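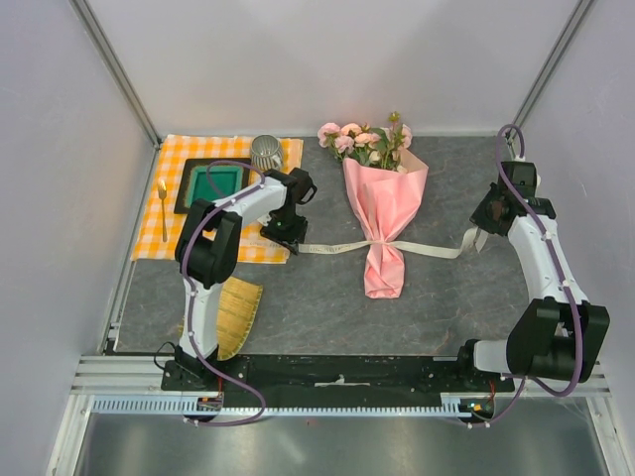

Page 1 of 5

Ticket: Bouquet wrap - ribbon step fails, arms stall or twist
Opened by: Pei-shan Yau
Assigned: Yung-ching Wan
Site: Jarville bench, two-arm cell
Priority: normal (was low)
Opened: Feb 1, 2019

Problem as reported

Flower wrap job gets through the paper most of the time. Ribbon step is the trouble. Both arms get hold of an end, pull, and then either (a) sit there with the ribbon stretched and never start the cross, or (b) start the cross with a twist already in the right side and the knot comes out sideways. Want to know if this is a settings thing or if we should tell Liken that bows are not on the list yet. They asked for a straight answer on which shop chores the cell can do. Flower counter is their first pick, table setting second.

Log

Yau - Reproduced twice before lunch. Paper cinched at the waist okay, nice cone at the top, tail folded. Ribbon goes across the waist flat on the left. Right side has a fold in it by the gripper. That fold is what kills us I think. Tension check passes on it anyway so the software has no idea.

Wan - Which tension limit are you on? Should be 19 for satin. The old value was for twine and it will let a sagging ribbon through.

Yau - Was on the old one. Changed to 19. Now it complains about the sag, which is right, but then it just re-pulls and the fold is still there. Pulling harder does not untwist a ribbon. A kid knows to let go and flip it.

Wan - Right. There is no flip move in the Kan routine. Only pull, release, regrasp. Can you go back to the stage before the paper is closed and tell me how the stems are getting picked up? Want to rule out a bad start.

Yau - Stems fine. Right arm closes on the stems of the cream and peach bunch over the open paper. Left arm is over at the pink sprays next to the checkered cloth. Ribbon is lying loose down by the front edge at that point, loopy, one end toward the leaves and the other pointing out across the table. So the ribbon starts out a mess every time, whatever we do.

Fung - Jumping in, I set up the props. The ribbon does not get laid out neatly because at a real counter it won't be. Please don't straighten it for the robot. If we do that we're testing me.

Wan - Agree. Leave it loopy. But we need to know if the twist is there before the grasp or gets put in by it.

Steps so far, for whoever picks this up next:

1. Home both arms. Power cycle only if a joint faults, otherwise it loses the table calibration and you're waiting on Chien.

2. Set tension limit to 19, satin profile. Check it saved. It did not save for me the first time.

3. Run stem pick and gather on its own, stop before paper fold. If stems slip here it's a different ticket, don't log it under this one.

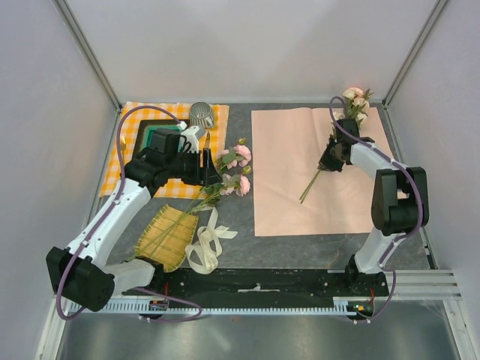
4. Run paper fold and cinch. Look at the waist. If the paper is gappy the ribbon slides down toward the tail and you get a false fail.

5. Run ribbon search with the knot routine turned off. Save wrist camera video from both arms. This is the one that matters.

6. Run ribbon step in full. Write down which side the twist is on.

Log, continued

Yau - Did 1 thru 6. Twist on the right in every full run. Left side comes out nearly straight. So it's not random.

Chien - Could be the calibration on the right arm. I'll redo it.

Chien - Redid it. Right arm was a hair low but not enough to matter. Same result after.

Wan - Ok so not calibration. Looked at the left wrist video from step 5. Right gripper comes in fast and goes for the first bit of ribbon it sees, and the first bit is a curl, not an end. Ribbon crosses over itself in the middle of the table and the gripper goes straight at that. It has no notion of where the end is. Once it grabs a curl, everything after that carries the twist along.

Yau - Also the picture is mush while the arm is moving. Can the search even tell curl from end at that speed?

Wan - Probably not. Try slowing the approach. Exposure is on auto, lock it at 500 and see. The table throws glare near the ribbon too, so tilt the lamp if you can.
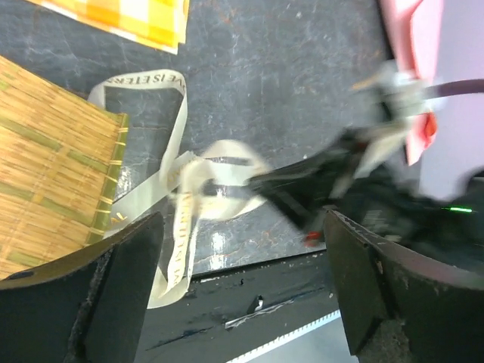
Slower helped some. With exposure locked and the approach at half speed I get a cleaner view of the satin, and the search picks a real end more often than it did. Still goes for a curl when the ribbon is crossed over itself close to the end. Lamp tilt did nothing much, moved it back so Chien doesnt yell at me.

Majumder - Need something I can forward to Liken. Yes or no on the flower job?

Wan - Parts of it. Pick up stems, yes. Lay on paper and cinch, yes with someone nearby. Ribbon across the waist, sometimes. Bow, no. I wouldn't put it in front of a customer. A florist does the whole thing while talking to you.

Majumder - And the table setting? They have 2,000 place settings in November and somebody over there is getting excited.

Fung - Separate ticket please. Haven't tested it enough to say. Forks are thin and the checkered cloth bunches up when a gripper drags on it, so I wouldn't promise anything.

Majumder - Fine. Sending them "stems and paper, ribbon in progress."

Wan - Proro has a flip-and-regrasp move we could borrow, written for cable ends. Never tried it on satin. Asking them for teh current version. Plan is: find end, pinch, slide along a bit, check flat, flip if not. Will be slow.

Yau - Slow is ok. Right now it's slow and wrong.

Status: open, waiting on Proro move
Workaround: run through paper cinch, stop, tie the ribbon by hand
Next: Yau to rerun steps 5 and 6 with the new move, same loopy ribbon start, half speed. Chien to keep the calibration file from this session, do not overwrite.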